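Chapter 7
Sharing a Surface: Tables That Do More Than One Job

In this chapter you will
learn to read a tabletop as a set of zones
plan a place setting that can stay put while other work goes on beside it
choose serveware by shape, depth and reach
keep cords out of the way of plates and cups

Key terms: zone, landing spot, reach line, back row, parked setting

I love tables. I have taught this course for nine years and this is still the chapter I look forward to most, so forgive me if I get carried away. Chapter 6 left us in the kitchen, with everything washed, dried and put back on its shelf. Now we carry it all out again and set it down somewhere, and that somewhere is nearly always a surface with other plans.

Think about the table where you live. Breakfast happens on it. So does the mail, the phone charging, a half-finished puzzle, somebody's laptop. Older homemaking books treated the dining table as a room of its own, cleared and covered and waiting for guests, and their diagrams are lovely to look at. Try one on a Saturday morning in a two-room apartment and you will be moving the forks before the toast is done!

A zone is simply a part of the surface that keeps one job for a while. It can be marked by something you can see (a placemat, a tray, a runner) or it can be a habit everybody in the house knows. Marked zones work better with children and with visitors. Unmarked zones work fine for people who live alone, right up until they have company.

Catherine Munro, whose kitchen notebooks we will use all through Part Two, drew her own table every evening for one December. What I enjoy in those drawings is how little the back edge changes. Bowls and platters live there day after day, while the middle fills up and empties again like a tide pool. She called this strip the back row, and we will too. Serving pieces do well in the back row: they are wide and low, they can be reached over, and they leave the near side free for hands.

The near side belongs to the reach line. Sit down, put your elbows at your sides, and sweep one forearm across the table. The curve your fingertips make is your reach line, and anything you will pick up more than once during a meal wants to be inside it. Try it now, before you read on. Then try it with the other arm, and notice that the two curves overlap in front of you. That overlap is the busiest part of any table.

Younes El Sherbiny, who taught table service before he took up furniture design, gives his students a neat way to test a setting. Set one place. Leave the rest of the table alone. Then do some ordinary job next to it for 22 minutes: sort a drawer, wind up a cable, wrap a package. If the mug has moved when you finish, it was standing in the wrong place. He calls a setting that survives this a parked setting, and parking one well is a real skill, as you are about to discover.

Cords deserve a word here. A plate that slides will usually stop; a cord that is caught by a sleeve brings its friends along. Gather the ends on one side, make a coil if there is length to spare, and keep the coil off the mat. The mat is for eating.

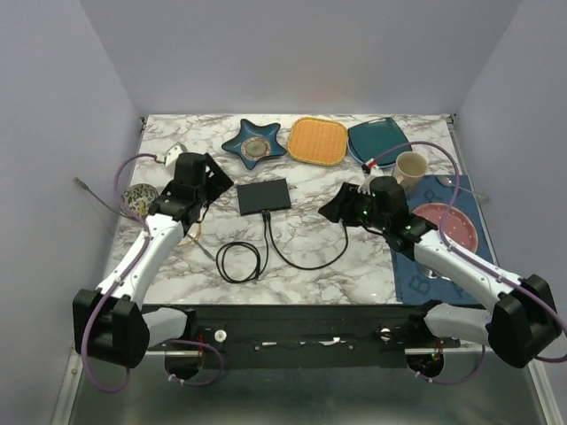
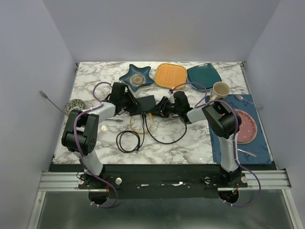

Figure 7.1 Serving pieces along the back of a marble-patterned table. The first picture also has a mug and a navy placemat; in the second, a flat black device and its cords take up part of the surface.

Color is the other thing beginners forget, and it is such a pleasure to work with. Serving pieces do not need to match. They need to be easy to tell apart, which is a different matter and a much more cheerful one. If the bread always goes in the orange one and the fruit always goes in the blue one, a six-year-old can set the back row without asking. Shape helps in the same way. Round, square and star-shaped pieces sit differently against a straight edge, and an uneven row is often easier to use than a perfect one, with gaps where your fingers can get in.

Before you start: the budget sheet

The projects in this part use one small table, 600 millimeters deep or more. A deeper one is fine. You will need one placemat, one mug, three serving pieces of different shapes, and any household object with a cord. Borrow before you buy. Secondhand shelves are full of single plates looking for a job.

Activity 7A
Draw your table from above as it is right now. Please don't tidy first! Shade each zone in a different pencil and write its job inside it. Mark your reach line from the chair you use most. Keep the drawing, as you will need it again in Section 7.4.

7.1 Finding the back row

Start at the edge farthest from the chair. Clear a strip as deep as your widest serving piece, plus a thumb's width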